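4.2 How players talked about buying the game

We turn now to the part of the interviews that surprised us most, and which took up far more of our time at Braststead than we had planned for. When we set out, we thought of the purchase of a video game as a fairly simple matter: a person hears of it, decides they want it, and pays. What our players described was a good deal slower and more sociable than that, and we have tried in this section to keep as much of that slowness as a journal article will allow.

The game at the centre of the study, Lellholm, is a village-building title made by a small studio, Prukwood, and sold both as a boxed copy and as a download. Of the 789 people who filled in the first questionnaire, 190 agreed to keep a diary of their play and spending through September, and it is from those diaries, and from the longer conversations that followed, that the material here is drawn. We are grateful to every one of them. Some wrote a line a day and some wrote pages, and one player sent us a hand-drawn map of her village with the price of each add-on pencilled beside the building it had unlocked.

The first thing to say is that very few of the diary keepers bought the game in its opening week. They had known of it, often for months, and had watched other people play it, but they held back. Several spoke of waiting "until it settled", by which they meant until the early faults had been mended and the first patches were out. Others were waiting for a friend. Lellholm can be played alone, but the shared market, where villages trade grain and timber, only comes to life with company, and we heard again and again of small groups agreeing a date and buying together. One such group had picked 28th April, for no better reason than that it was the birthday of the member who had talked the rest of them into it.

The second thing concerns boxed copies. We had expected to find that these were bought mainly by older players or by parents, and there was a little of that, but the pattern was much weaker than we had supposed. Players of all ages told us they liked having the box on a shelf, and a fair number had bought the game twice, first as a download and later in the shop. The shop edition was limited to 2,000 copies and came with a printed guide to the crops, and it was the guide — far more than the disc — that people wanted to tell us about. They wrote in it, lent it out and kept it by them as they played, and quite a few had gone on using it long after they knew the crops by heart.

Play itself was woven into the ordinary business of the home. Diary entries mention meals, kettles, children's bedtimes and the whereabouts of the good armchair almost as often as they mention the game. We have written elsewhere about the household setting of play (see Section 3) and will only note that objects of this everyday kind turned up in our material as regularly as controllers and screens did. 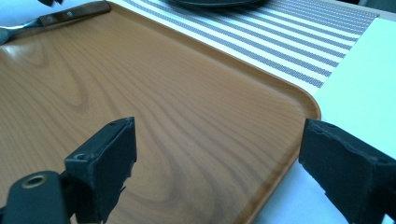
Figure 2. Serving tray with a wood-grain finish and rounded corner.

The last point is about regret, which we asked after with some care. Most of the diary keepers were content with what they had spent on the game itself. Add-ons were another story. The seasonal pack called Son, which brought a second generation of villagers, drew warm words from those who had waited and rather cross ones from those who had paid the early price and seen it drop. Obed Ackah, who carried out most of the follow-up interviews, found that the crossness faded once players had spent a few evenings with the new villagers, though it came back quickly whenever another pack was announced. Assunta Marino coded the same transcripts separately and read them a shade less kindly than he did; where the two readings differed we have given both in the appendix. We return to add-on pricing in Section 5, alongside the sales records that Prukwood was good enough to share with us.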